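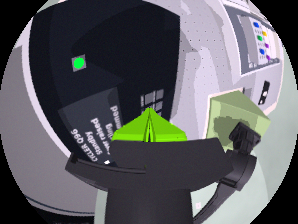 Render: green gripper fingertips in front of a dark machine panel

How to Submit a Song to a Music Award When You Have No Label

Most music awards with an open entry round will take work from artists who release their own records. The forms are written with label staff in mind, though, and a first-time entrant can lose an evening working out what half the boxes mean. This guide goes through the process in the order you will meet it. It uses the Skatton Independent Music Awards as the main case, and most of the steps carry over to other awards with small changes.

What you need before you start

Get these together before you open the form. The Skatton entry page logs you out after a stretch with no typing, and it does not save a half-finished entry.

The final master as a WAV file
The ISRC for the track
The release date as it appears on streaming services
A full list of writers, with each writer's share
A full list of performers and producers
A cover image, square, the same one used for the release
A short artist biography
A payment card

If your distributor assigned the ISRC, you will find it on the track page of your account. In Flultaseck it sits under Releases, then Track Details. Copy and paste it. A mistyped code is a common reason for an entry to come back.

Step 1: Check the eligibility window

Every award has a window, and the track has to be released inside it. Look for the words "first commercial release." If you put the song out as a free download and then sent it to streaming services the following month, some awards count the first date and others count the second. Skatton counts the date it went on sale or on a paid streaming service, so a free upload beforehand does not matter.

A remix or a re-recording is treated as a new track if it has its own ISRC. A remaster is not.

Singles taken from an album can be a problem. If the single came out before the window opened and the album came out inside it, the single is out but the other album tracks are fine. Enter one of those.

Step 2: Pick a category

You get 2 categories per track for one entry fee. Use both, but do not use the second on something that does not fit. The screening panel can move an entry to another category, and it can also drop one without giving a reason or a refund.

Read the notes for each category all the way through. "Best New Artist" has a cap on earlier releases, and guest features count toward it. "Best Urban Song" goes to the writers, while "Best Urban Performance" goes to whoever is on the recording. If you wrote the song and somebody else sang it, that difference decides who gets named on the ballot.

For a bilingual song, check the language rule. Skatton asks for more than half the lyrics to be in the language of the category. Upload a lyric sheet with the two languages marked, even though the form lists it as optional.

Step 3: Fill in the credits

Take your time on this part. The names you enter are the names that go on the ballot, on the website and on the certificate if you win. After the closing date they cannot be changed.

Enter the writers first. The shares must add up to 100 percent or the form will not let you go on. With three equal writers, give one of them the extra hundredth.

Then enter the performers. Use stage names in the box marked "Credited As" and legal names in the box marked "Full Name." The full name is not published.

Then the producers, mixers and mastering engineer. If one person did all three jobs, enter them three times — the form has no way to give someone more than one role.

If you used a sample, tick the sample box and upload the clearance letter. A screenshot of an email is accepted as long as the sender's address and the song title can both be read.

Step 4: Write the biography

The limit is 1,000 characters, and spaces count. Write it in the third person. Say where you are from, what kind of music you make and what you have released. Leave out streaming totals, which the Skatton rules do not allow in the biography.

A biography that works:

"Dalgleish is a four-piece from Kavville playing cumbia with brass and drum machines. The band has released two EPs and one album, all recorded at home."

Short is fine. Voters see it in a small box next to the player.

Step 5: Upload the audio

Upload the WAV and not an MP3. The file name should be the artist, an underscore and the song title, with no accents or punctuation. Put the accents back in when you fill in the title box, or they will be missing from the ballot.

If the track has a clean version and an explicit version, enter whichever one you want voters to hear. You cannot send both. Play the file back in the preview window from beginning to end before moving on. Uploads sometimes stop early, and the form will still show a green check mark.

Step 6: Pay and keep the receipt

Once the payment goes through you will get an email with an entry number. The number is three digits, such as 312 or 583, and you need it for any question you send to the entries desk. If you entered several tracks, each will have its own number. Write the song title next to each one, as the email does not include it.

If no email has come by the next morning, look in your spam folder, then log in and open My Entries. An entry marked Draft has not been paid for. Do not start a new one — open the draft and go back to the payment page.

After you submit

The first list goes up in April. It shows every entry that passed screening and is not a list of nominees, so avoid the word "nominated" in your posts at this stage. The rules ask for "official entry" until the nominees are announced.

Voting members can be contacted once per entry. That covers email and direct messages together. Public posts are not limited.

If your credits show up wrong on the first list, write to the entries desk with the entry number in the subject line and the correct spelling in the first line of the message. Errors on their side can be fixed until the ballot opens.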